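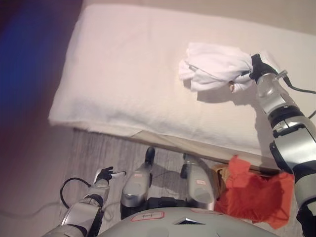

According to Bustamante, a bed is the easy room. Nothing in it breaks, nothing is hot, and whatever you drop lands on something soft, so if a machine can't manage there it has no business near a kitchen.

I used to agree. Then I started this page, which collects pictures of machines attempting chores, and the easy room has been giving me second thoughts ever since. What we have at the top is a white cloth in a black gripper, on a white bed cover, bunched up the way I bunch things up when I have no plan for them. Two arms, two legs and a fair amount of silver, and the cloth still has the upper hand.

A few notes, for those who write in asking when they can stop doing laundry.

Cloth is awful. A cup has one shape. A pillowcase has a new one each time you touch it, and the corner you want is always underneath. White on white doesn't help - I lose socks that way myself, and I've had years of practice.

Then there's the floor. The bright orange-red fabric down beside the bed is the sort of thing I would call "dealt with" if company were coming. A machine has to be told whether that counts as laundry, storage or decoration. In my house we have never settled it.

The Kurklow brochure that came in the mail promises a made bed in 5 minutes. I can do it in 2, badly, and I don't need charging. The folks at Conside are more modest and talk about "assisted tidying," which I take to mean that you tidy and it assists. My teenager has offered the same service for years.

My own score so far, for anyone planning a purchase: carrying things, promising. Picking things up, often. Folding, ask me in February. Knowing that the chair in the corner is for clothes that are neither clean nor dirty, around 30 years off.

More pictures when I get them. The Balovham page has the vacuum cleaners.

Updated 11 Jan 2026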